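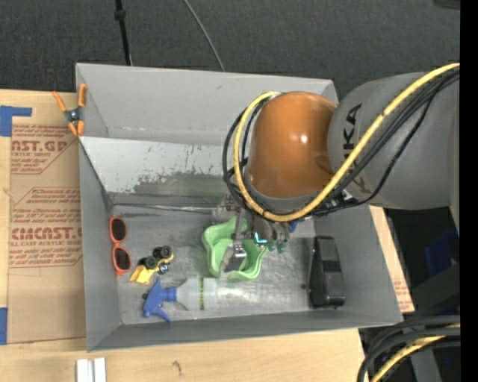
Shop Floor Talk > Automation and Staffing

Re: Bin picking at Dalldale, first numbers
Posted August 21, 2019

On the returns cell at Dalldale, the integrator wrote:

> Over the two-day run the arm cleared 742 items from mixed bins. We see no reason
> the bench can't go from four sorters to one per shift, with that person
> moving up to a cell operator role.

I sort returns at Aubert, on the same kind of mixed bins, and I'd like to know what's behind that 742. How many times did a person reach in and turn something over so the gripper could get it? At our trial we logged 100 picks in a row one afternoon and I stepped in on plenty of them. Those went down as successes.

Look at what goes in a bin. A green bowl with a wavy rim, a spray bottle on its side next to it, a toy truck or whatever it is with its wheels in the air, orange sunglasses over by the wall. I don't think about any of those. I pick up the sunglasses by the bridge and check the lenses for scratches on the way to the tray. The KUKA can be taught to pick them up, fine. Who does the checking? On the Priketti plan that step just isn't there.

Then the "cell operator role." Kosta has had one since last August. Same pay grade as sorting, and the job is standing by a screen waiting for a fault. The woman who has it told me her back is better and her day is longer – I believe both halves. I'm not against the thing. Lifting 200 bins a shift is no prize.

But please post the intervention counts before anybody redraws the shift plan. And ask the four people on that bench what they do between picks, in writing, while there are still four of them.

Night shift, Aubert returns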